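Gripper recall after finger pads work loose at training site

Dlamini has asked customers to stop using one batch of its hand-held grippers after a finger came away from its mounting plate during a recording session and struck a worker on the hand.

The firm said 492 of the tools were affected, out of 1,995 supplied under the Rendico name. Owners are being told to take the grippers out of use, check the number stamped inside the handle and return any from the batch for repair. Postage will be paid both ways.

The worker was treated for a cut to the thumb and went back to work the next day. The accident happened on a Sunday in January at a site run by Gosto, which records people doing household jobs so that robot arms can be taught to do the same. Much of the work is with clothes, hangers and kitchen items, and a single worker may open and close the gripper several hundred times in a shift.

According to an incident note that Gosto sent to its customers, the worker was lifting a hanger off a rail when the left finger jammed part of the way through its travel. The worker squeezed harder to free it. The finger then sprang off the plate and caught the hand that was steadying the rail.

Gosto stopped all work with the tools that afternoon. Its own staff went through the grippers on site and found 3 more with screws that could be turned by hand. Two of those had been reported as "stiff" in the weeks before the accident, but had been cleaned and put back on the shelf.

"We treated a stiff finger as a dirt problem, and we should have opened the tool up," said Nassoro Mushi, who manages the site. "It was a known complaint. People had got used to giving it a bit of extra grip."

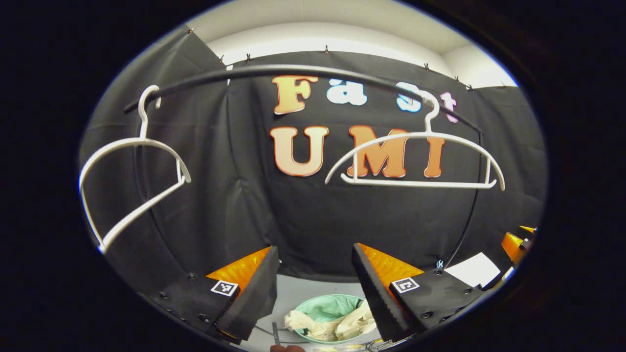 The clothes jobs are hard on the fingers, Mushi said. A plastic hanger is light, but it swings and twists when it is caught off centre, and the person holding the gripper tends to twist back. Over a long session that puts a sideways load on the screws which they were not chosen to take. Softer jobs, such as picking a cloth out of a bowl, hardly load them at all.

Dlamini's engineers came to much the same view. In a notice to customers the firm said the screws in the affected batch had been fitted without the thread-locking compound called for in the drawings. Vibration and side loads could then work them loose. Once the first screw had backed out far enough, its head could foul the slide and stop the finger from closing, and a hard squeeze on the handle would put all the force through whatever was still holding.

The compound was left out when final assembly moved to a second bench, the notice said. The work sheet for that bench had been copied from an older version of the tool, which used a different fixing. Finished grippers were tested by opening and closing them on a foam block, and a loose screw would not have shown up in that test.

Dlamini said it had corrected the work sheet and added a check with a torque driver before packing. It has also changed the final test so that the fingers are loaded from the side as well as squeezed.

Altoline, which hires out the grippers to smaller teams, said it had called back every unit it had on loan, whether or not it came from the affected batch. It expects to have checked tools ready again within 2 weeks. Customers who have paid for that period will be given the time back at the end of their hire.

Some users had asked whether they could simply tighten the screws themselves. Dlamini advises against it. The holes in the plate may already be worn, the firm said, and a screw that feels tight in a worn hole can let go without warning. Repaired tools will have new plates, new screws and a small dot of yellow paint across each screw head, so that any movement can be spotted at a glance.

There is also the question of what to do with recordings made using the faulty tools. A finger that sticks or sits slightly out of line changes how far the gripper opens, and a robot taught from those recordings could learn to close too hard or too late. Gosto said it was going back through its hanger sessions and had set aside those made with the tool involved in the accident. It has not yet decided whether they will be used. Sessions from the other loose grippers will be looked at next.

Mushi said the site had made some changes of its own in the meantime. Tools are now checked at the start of each shift and again after the break, and any gripper reported as stiff is tagged and locked away until it has been opened. Workers have been told to keep their free hand off the rail while the gripper is closing -- something the old instructions did not mention -- and to put the tool down if it sticks, even if that spoils the recording.

"A spoiled take costs us a minute," he said. "I would take a whole day of them over another form to fill in about somebody's hand."

Gloves are being tried as well, though opinion on the floor is divided. The thinner pair is comfortable but would not have done much against the edge of the plate, and the thicker pair makes it hard to feel the trigger.

Recording with clothes and hangers will stay on hold until the repaired grippers have arrived and been checked. Tabletop work has restarted with tools from an earlier batch.

Dlamini said it had received no other reports of injury. Anyone who has had a finger jam or come loose is asked to contact the firm through the seller, and to send the tool back with the screws left as they are.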